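Good practice for a gripper working around food-contact surfaces?

Posted in Workshop and Small Automation

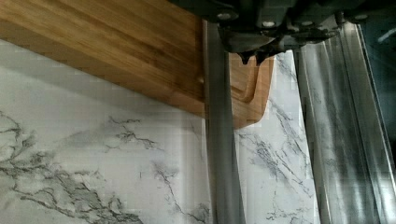 We have a small arm with a two-finger gripper moving cutting boards on and off a marble-patterned counter in our test kitchen. It worked fine as a demo. Now the building manager at Prurnstead wants something in writing before we run it while people are prepping lunch at the other end of the same counter.

My questions are mostly about rules. Is there a standard I should be following for the gripper itself, given that it handles things food will later sit on? Do I need a fence, or is a slow speed enough? And how do people deal with cleaning? The fingers are bare metal and there are bolt heads on the gripper body facing down toward the work. I have logged 1,517 picks so far and written down every fault, if that helps with the paperwork.

I'm in the US, if it matters.

Nusrat Thambiah

Two separate subjects here, so keep them in separate documents.

For people being near the arm, start with ISO 10218. It has two parts, one for the robot and one for the whole installation, and the second part is the one that will take up your time. In the US you will also see it as R15.06. For sharing space with people, look up ISO/TS 15066, which covers contact force and pressure. A slow speed setting does not settle the question by itself. You have to assess the arm, the gripper, whatever it is holding and the counter it could pin a hand against. A board has edges and corners, so assess it as part of the tool.

Write the risk assessment task by task: picking up, carrying, setting down, clearing a jam, wiping down, changing fingers. We missed clearing a jam on our first one at Akunmont and had to redo it. For each task write who could be hurt, how, what you are doing about it and what risk is left.

For hygiene, the usual advice is smooth surfaces, no gaps that hold crumbs or water, and fasteners kept away from the area over the food. Bolt heads facing the board are worth changing or covering. If you cover them, the cover has to come off for washing. Ask the finger supplier in writing what the metal is and whether it is suitable for food contact. Looking shiny proves nothing. Same for any grease in the gripper — you want one rated for incidental food contact, and you want the data sheet in the folder.

Boards with a juice groove need their own line in the cleaning procedure. If the fingers close anywhere near the groove, they can pick up whatever is in it and carry it to the next board. We grip on the long sides only and wipe the fingers at every changeover.

Your pick log is useful for showing reliability. It doesn't replace the risk assessment.

tbarrow_6

just put tape on the floor and a stop button where people can reach it. we did that at Vamura and had no trouble in 2 years

Idahosa Controls

Tape and a button are fine to have but they are not a safety case. An emergency stop only works after somebody has noticed a problem.

A few things to add to Nusrat's list. Check what happens to the board when power is lost. Some grippers hold and some let go, and you need to know which one you have before anyone stands next to it. Test it with the board held at its highest point, and put the result in the file.

Lock out the power before hand cleaning. Pausing the program is not the same thing. Also check the gripper's protection rating before you spray anything near it, and check that your sanitizer is allowed on the finger material.

If the counter is used for real meal service, call the local health department early. Ours wanted the cleaning procedure and the material sheets, and they asked for both before they would come out to look. The visit itself took one morning.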